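Rallow Home Forum > Walls and Decorating > Hanging framed boards on a big blank wall

meltham_jo
Posted 7:44 pm
We moved in last November and the long wall in the spare room is still bare. I have framed boards to put up and can't decide between a row at eye level or a ledge they can sit on. The wall is plain drywall, painted white. I don't want to fill it with holes if I end up changing my mind. What have other people done?

Sumaiya Kodikara
Posted 8:02 pm
Ledge. I put up a Dadetti one and have moved things along it ever since without touching a drill. It took four screws, all into studs. Get the long version if you can, the short ones look lost on a big wall.
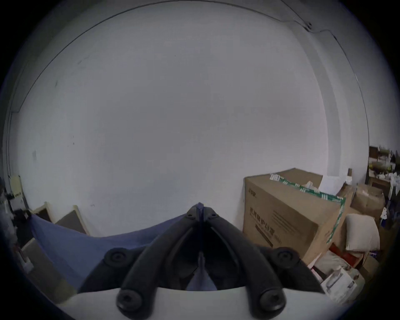
oldpaint
Posted 8:15 pm
I'd leave them on the floor for a week before buying anything. Light wood frames with dark centers, like the two leaning on the white wall there, already look fine standing up. Try them closer together, then farther apart, and see which you like from the doorway. I would move the blue cloth away first though, it's draped in front of the left one and you won't get a fair idea of the spacing.

trim_and_tonic
Posted 8:31 pm
Disagree with leaning. Fine for a photo, but you vacuum, the frames get kicked, the corners go. Mine were ruined that way. Hang them properly and fill the holes later if you have to. Filler is cheap.

Sumaiya Kodikara
Posted 8:40 pm
Filler is cheap but matching old white paint isn't easy. I had to redo a whole wall over one patch.

trim_and_tonic
Posted 8:47 pm
Keep a jar of the original. I write the room on the lid.

meltham_jo
Posted 9:10 pm
No jar, the last owners took everything. The only can in the garage says Cortés 644 and I think that's the hallway. Leaning toward the ledge - does it matter if the frames are different sizes?

oldpaint
Posted 9:22 pm
Not on a ledge. Put the bigger one to one side and overlap the edges a little. Felt dots on the bottom stop them sliding.

meltham_jo
Posted 9:30 pm
OK, will try them on the floor first and measure for a ledge after that. Thanks all.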